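Bench arm, notebook, May
Carton grasping in the simulator, wrist view. Start 19:40. 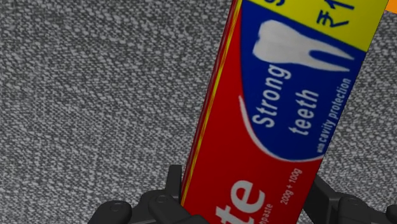
Nuria Tekleab wants the closing force written down before anything else this time, in newtons at the pad and with the motor current next to it, because the last three entries gave it as a percentage of something and she could not reproduce them on the real arm. Fair. Forces below are at the pad unless marked otherwise.

Setup
Scene file: carton_tall, revision 2. Gray woven cloth as ground texture, flat lighting, no shadows from the gantry. Gripper model is the two-finger one exported from the shop CAD, with the pivot caps left in. They cost a few hundred triangles each and could go, but Gemechu uses them as a visual check that the finger links have not swapped left and right on import, so they stay.

Carton is the toothpaste box, upright grasp at the base. Texture is the red and blue one with the yellow band at the top. Printed quantity is 200g + 100g, so I set the contents to 0.300 kg and added 0.025 kg for tube and card. That second number is a guess. Weigh a real one.

Center of mass: left at the geometric center for now. A real tube sits crimp end up or crimp end down and the mass moves accordingly. Parked.

Why the base
Tsegereda asked at the bench last week why we are not grasping at mid height like sensible people. The shelf fixture on the real rig has a lip on the front and we want to know how bad a low grasp gets before designing around it. With the fingers closed at the bottom of a tall box, almost all of the mass is above the pads. Any error in pad parallelism shows up as lean.

Closing force sweep
Pad friction coefficient fixed at 0.6, pads modeled as rigid. Lift 120 mm, hold, rotate wrist 30 degrees, hold, return.

4 N (0.21 A): slips during lift. Box stays on the cloth.
6 N (0.30 A): lifts, rotates in the pads once the wrist turns. Ends up well off axis.
8 N (0.39 A): lifts, small rotation, settles.
10 N (0.48 A): holds. Lean after return 1.8 degrees.
14 N (0.66 A): holds. Lean 1.7 degrees, so nothing gained.

Currents are from the bench calibration Damian did in the spring with the luggage scale. I would not trust the second decimal.

Real card would start to bow somewhere in that range and the rigid box in the simulator cannot. Ran one case with the compliant pad model at 10 N and the solver went unstable at the default timestep. Halving the timestep fixed it and doubled the run time. Left rigid for the batch.

Batch run
500 trials at 10 N, start pose randomized: yaw plus or minus 15 degrees, lateral offset plus or minus 6 mm, friction drawn from 0.4 to 0.8. Ran on the old tower under the drill press, finished while I was cleaning up the router bed.

Result: 61 failures. Sorted by hand from the logs:
- most are low friction and large offset together, which is expected
- a group where one finger touches first and walks the box before the second arrives
- a handful where the box is fine and the success check is wrong (lean threshold evaluated during the wrist move and not after it)

The last group is my bug. The check now waits for joint velocity to drop below threshold for 0.25 s. Have not rerun.

The finger-first group is more interesting. On the real gripper both fingers come off one leadscrew, so an off-center box gets pushed until the other pad arrives. In the simulator I had the fingers as two independent position-controlled joints. They are now coupled by a mimic constraint. The pushing will still happen, but at least it will be the same pushing.

Detector
Wrist camera images go to the carton detector, which gives the long axis of the box in image coordinates. It does well when it can see two long edges. With the box held at the base, the lower end runs out of view and the estimate leans on the printed side more than I would like. Swapped the texture for plain gray on a short run and the axis error went from 1.1 to 3.4 degrees mean. So it is reading the artwork. Acceptable for this box, no good for a general one.

Gemechu suggests training on the same geometry with shuffled textures. Agree. He has a folder of scanned packaging and will put it on the shared drive under cekura/textures. I asked for flat scans only, no perspective.

Logging
Moved run logs from loose CSV files to the Statport folder layout so that Tsegereda's plotting script picks them up. One directory per batch, one line per trial, seed in the first column. The seed was missing before and it cost me an evening.

Real rig, for reference
Left finger pad is coming unglued at the lower corner. Contact cement did not hold on the printed nylon. Scuffed it with 120 grit, wiped with alcohol, trying the two-part epoxy. Clamped at 21:15, do not run the arm until the tag is off.

Current sense resistor board is on the shelf above the soldering station, in the bag marked Renorov. Do not use the other bag, those are the wrong value.

Next
Weigh a real carton, full, and measure where it balances.
Rerun the batch with the mimic joint and the fixed check, same seeds.
Repeat at 10 N with the center of mass shifted 20 mm up and 20 mm down.
Ask Nokuthula Moodley whether the spare load cell is free. I want pad force measured directly, then the luggage scale can go back on its hook.
Compliant pads at the half timestep, overnight, if no one needs the tower.

Stopped 22:05.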